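### 4.2 The open-day demonstration

The simulated kitchen was shown to visitors at the Sondthorpe open day in July, using the same build of Moso that we used for the trials in Section 3. Two workstations were set up side by side. One ran the policy without input from the operator, and the other let visitors drive the arm with a hand controller. A wall screen repeated the wrist view from the first workstation, so that people waiting in line could follow the runs.

We logged 139 runs over the day, of which 100 were policy runs and the rest were driven by visitors. Each run began from one of 30 stored start poses, drawn at random. The time limit was 200 seconds. Runs that reached the limit were stopped and counted as failures, as in the earlier trials. Figure 4 gives one rendered view from the simulator, with the gripper in the foreground and the tiled wall behind.
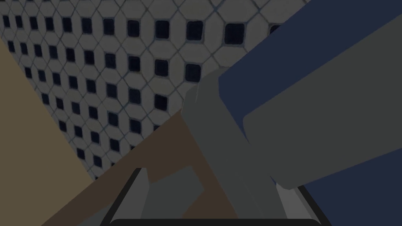
**Figure 4.** Simulated kitchen, with the tiled wall at upper left, the arm at right and the gripper at bottom centre.

Most visitors asked first about speed. The policy moved more slowly than they expected, and several people thought a run had stalled when the arm was only waiting on the planner. Partway through the morning we added a line of status text to the wall screen, and the question came up less often after that. We did not change the planner itself.

Visitors who drove the arm had most trouble with depth. The wrist view carries few cues of its own, as the surfaces are rendered in plain colours without strong shadows. Some people asked for a second view from the side. Barroso supports this, but we had turned it off to keep the frame rate steady on the older of the two machines. In the lab version both views are on by default.

The Doltov controller lost its connection twice in the afternoon. The affected runs were discarded and are not part of the total given above. We have kept the visitor runs apart from the policy runs in all tables, because the visitors had no practice time and their behaviour is not comparable with that of the trained operators in Section 3.3. The comments collected at the exit desk are grouped by topic in Appendix B.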